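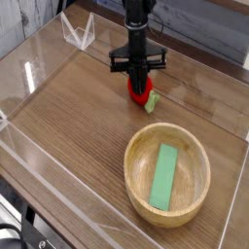 Figure 3. Tabletop cell used as the costing unit for the Grostiven laboratory.

4.2 Consumables and enclosure costs

Capital estimates for manipulation cells generally concentrate on the arm and its controller, and the remaining items are often grouped under a single contingency line. In preparing the Grostiven budget, we treated these items separately. The cell in Figure 3 includes clear walls around the work surface, a wooden bowl and a small number of soft or light objects, among them a red one held at the gripper. Each was entered in the equipment register under its own replacement category. Clear panels were costed at $380 per cell, including cutting and delivery from Memimska, and the object set at $150. Neither figure includes labour. Panels are assumed to be replaced once during the planning period, as cleaning gradually dulls the surface and affects the quality of recorded images.

Fingertips were budgeted as a recurring expense. Niazi's earlier costing model, developed for the Stiteo workshop, assigned them a fixed annual allowance regardless of use. We instead tied the allowance to scheduled operating hours, which brought the forecast closer to the purchasing records held by the workshop.

4.3 Allocation of cells 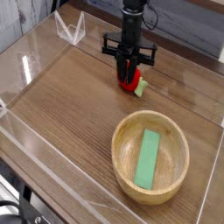 The number of cells to be purchased depends on how much of the task programme can be carried out on a common layout. Our plan provides for nine cells, of which eight are scheduled for regular use and one is held in reserve. Tasks were grouped by the floor area and reach they require. Work of the kind shown, in which a red object is grasped near a pale green one and a bowl stands in the same enclosure, was assigned to the smallest category and needs no additional fixtures. Tasks involving taller containers were placed in a second category, with a correspondingly higher allowance for panels.

Quotations were obtained from Gilani and Memimska in January. The two suppliers organized their pricing differently: Gilani bundled mounting hardware with the arm, while Memimska listed it separately. Both quotations were therefore restated on a per-cell basis before comparison. Freight, installation and operator training are reported in Section 4.4.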